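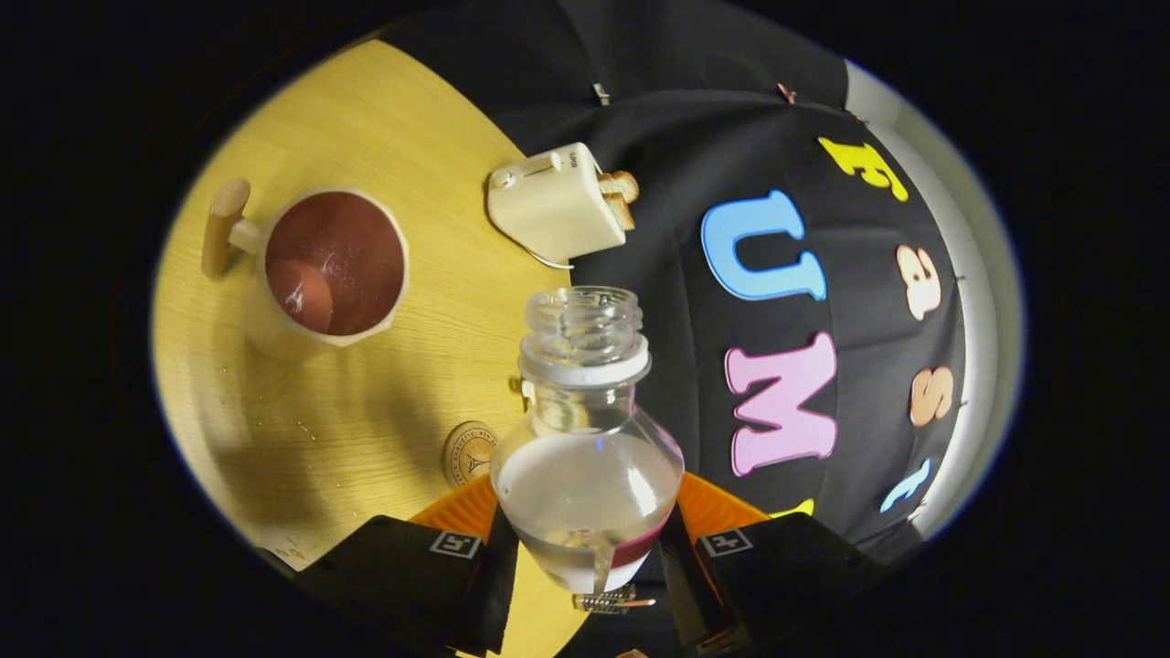

Cream mug, toy toaster and a little wooden coin.

How to pitch a panel to a small science fiction convention

Most small conventions build their program from ideas sent in by members. You don't need a book deal to send one. I've read pitches for the Plostivcombe weekend for a few years now, and most of the ones we turn down could have been fixed in an evening.

Before you start

Read last year's program. If there was a panel on generation ships, don't send another one unless you have a different question to ask. Check the closing date too. Ours falls in November, and the form goes offline at midnight.

Step 1: Turn your topic into a question

"Robots in fiction" is a topic. "Why do so few fictional robots ever get paid?" is a question, and five people can disagree over it for an hour. If you can answer your own question in one sentence, keep working on it.

Step 2: Write the description

Our form allows 500 characters for the description that goes in the printed program. Aim for 400, as someone will want to add a line about content or access. Put the question first, then name two or three works you expect to come up. Leave out jokes that depend on having been there last year.

The best one I received in the last round was from Volodymyr Demchenko, who wanted to talk about invented languages in translation. His first draft ran to 556 characters and spent half of them on the history of the subject. He cut the history, kept the question, and it went into the larger room.

Step 3: Suggest panellists

Four speakers and a moderator is the usual size. You can name people, but ask them first. If you don't know anyone, say what sort of person you want, such as a translator, a short story writer or someone who edits a magazine. Say plainly whether you want to be on the panel yourself. Plenty of people send an idea and would prefer to sit in the audience.

Step 4: Fill in the practical parts

List anything you need in the room. Wokholm, the hall we use, has a projector in one room only, so a pitch that needs slides has fewer slots open to it. Tell us which sessions you can't make. Mention whether the panel would suit younger members.

Step 5: Send it and wait

You'll get an automatic reply with a number. Keep it. Last time we had 198 pitches, so a proper answer takes several weeks. A single polite email after the published reply date is fine.

If you're accepted

Write to your panellists well ahead with three or four starting questions. Agree on how names are pronounced. If you're moderating, bring a watch and plan to open the floor for the last 15 minutes. Ask for questions from the audience, and move on if you get a speech.

If you're turned down

Send it somewhere else. Programs fill up by subject, and a good pitch often loses out to a similar one that arrived earlier. You can send the same idea to us again next year, though it helps to update the titles you mention.

Book launches and readings go through a separate form, which is linked from the members' page. Dealers' tables are booked through the hall.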